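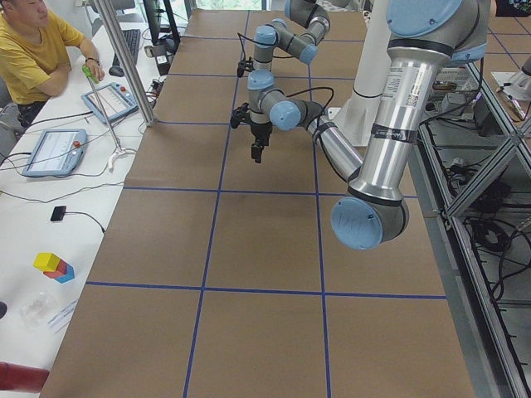

Sunday, November 3, 2024

Started the second lot of sauerkraut this morning. The first crock has been going since the cool snap and I wanted the next one underway before the kitchen warms up for good. Once it's over 25 in here the cabbage goes soft and there's no saving it.

Two cabbages from the Bhuiyan grocery, the tight pale ones. They had drumheads as well but they were splitting. I took off the outer leaves, kept the two best for the top, and shredded the rest with the knife. The mandoline is still blunt and I don't trust it anyway.

Weighed the cabbage in batches because the scale gives up at two kilos. The last batch was the small one, 248 grams, mostly the bits near the core. Salt at two per cent as usual. I did April's by feel and it came out too salty to eat on its own. We got through it in soup.

Left it salted for an hour while I hung out the washing, then squeezed it by hand until there was a good puddle in the bottom of the bowl. Packed it into the Tulden crock, leaves over the top, weights on. The brine came up over the weights without topping up. Caraway in this one, none in the other, so I can see which we finish first.

Tasted the first crock while I was at it. Sour enough now, still has a crunch. A bit of white film on the surface, flat, no fuzz, no smell. Skimmed it and wiped around the rim with a clean cloth. I'll give it until the weekend and then jar it and put it in the fridge.

The chillies are another matter. I opened the jar and it hissed, which I expected, but there was a spot of blue mould on a piece that had floated up above the brine. Threw the lot out. I know some people scoop it off and carry on. It was only a small jar and the chillies were cheap. Next time I'll put a bag of brine on top to hold everything down.

Ordered more lids from Kikex in the afternoon. The old ones are rusting on the inside where the coating has scratched. It came to $57 with postage, more than I wanted to spend, but that covers the big jars and the small ones. They post from Nundport so it should only be a few days.

Cucumbers are not worth buying yet. The ones at the shop were long and bendy and had probably been there all week. I planted six seedlings along the back fence and four are still alive. Snails had the others. If those four do anything I'll have enough for a jar or two by Christmas.

Wrote up the labels for both crocks: date, weight, salt, what's in it. Should have done that from the start. There's a jar at the back of the fridge that might be daikon or might be turnip and I have been putting off opening it.

Lunch was cheese on toast with a forkful of the plain kraut. Tea was leftover sausages and more of the same. Hands still smell of cabbage after three washes and a lemon.

To do this week: get the mandoline sharpened, buy fine salt without iodine, rinse out the chilli jar properly and leave it in the sun. Check the new crock on Tuesday night and press it down if it has lifted.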